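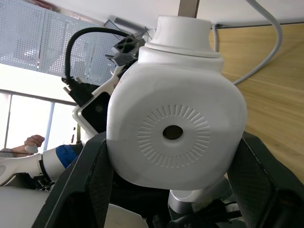

**Why do my bath towels become stiff when I dry them inside the apartment?**

**Randi Løken**

In October I moved to Plukeck, and after that my bath towels come out stiff like cardboard. They are the same towels that I had before, all cotton, and in the old place they stayed soft. I wash them at 140 °F with Trosico powder, with the amount that is written on the box for a full load. The machine is an older Hedlund front loader which belongs to the apartment. I have no dryer and no balcony, so everything hangs on a rack in the bedroom, and it takes more than a day before the thick ones are dry.

I do not like softener. My mother used it and her towels pushed the water around on the skin. Is there something else I can do, or are the towels simply old?

**girik1246**

The towels are probably fine. Two things make cotton stiff, and you may have both of them. The first is detergent that was not rinsed out completely. The second is slow drying in air that does not move, so the loops lie flat against each other and stay like that.

Please try this before you buy anything:

1. Wash the towels once more at the same temperature, with no detergent at all. Look through the door in the middle of the wash. If you see foam, it comes from the earlier washes. Repeat until there is no foam.
2. From now on use half of the powder. The amount on the box is often for very dirty clothes, and towels from a clean person are not very dirty.
3. Choose the extra rinse, if your Hedlund has it. On mine it is a small button beside the spin speed, and it adds 20 minutes.
4. Do not fill the drum to the top. I wash 5 bath towels at one time and never more.
5. Before hanging, hold each towel by the short side and shake it hard, ten times or so. Turn it and do it from the other side also. It makes a big noise, and my neighbor once asked me what I was doing, but it lifts the loops.

When the towel is nearly dry, take it down and shake it again. I find that this second shaking does more than the first one. A small fan near the rack is also good. It does not need to be warm air, only moving.

I hope it helps you.

**tubandtile2782**

just buy a dryer

**Randi Løken**

Thank you, girik1246. I cannot put a dryer here, there is no space and the lease does not allow it. I did the wash without powder yesterday evening and there was a lot of foam, even after half an hour! I was quite ashamed. I will do it again tonight and then write how it went. What about the water? My neighbor on the second floor says it is hard in all of Plukeck.

**M. from the valley**

I lived in Plukeck for some years, so I can say something about the water. It is hard there. You will see it in the kettle, where a white layer comes back soon after you clean it. Hard water leaves minerals in the cotton, and it also makes the detergent work less well, so people put in more detergent, and then the rinsing becomes worse. So I agree with the answer above, but I would be careful with "half." In hard water half can be too little, and then the towels begin to smell. I would go down to three quarters first and wait for a few washes.

For the minerals I used white vinegar, half a cup in the softener drawer, once a month. Some people do this at every wash. I would not, as the vinegar can be hard on the rubber seals in the machine after a long time — and it is not your machine. Never use it together with bleach. Citric acid also works, one or two spoons dissolved in warm water, and it has less smell.

One more point about the rack. Hang each towel over two bars, so that there is an open space between the two sides and the air can go through. If you fold it over one bar, the inner part stays damp the longest, and for me it was always the stiffest part. And open the window for ten minutes while they are hanging, also when it is cold outside.

**Randi Løken**

Now I have washed twice without powder and once with three quarters and the extra rinse. The foam is gone. The thin towels are soft again, nearly as in the old apartment. The two thick ones are better but still a little rough at the edges, and I will try the citric acid on them next month. I also moved the rack to the hallway, where there is more draft.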